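October 25, 2021

Ivthorpe college prints, box 6. Finished sleeving the Zidville campus rally set, 22 prints, all black and white. Two have pencil captions on the back that disagree with the typed list — left both readings in the catalogue.

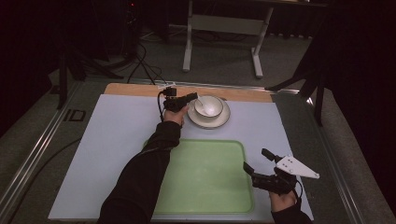 Cataloguing notes

Print 603 is listed as the library steps, but the lettering over the door reads Domínguez Hall. Changed the title and kept the old one in the notes field. Negatives still missing for the January sit-in. Ask for more large sleeves.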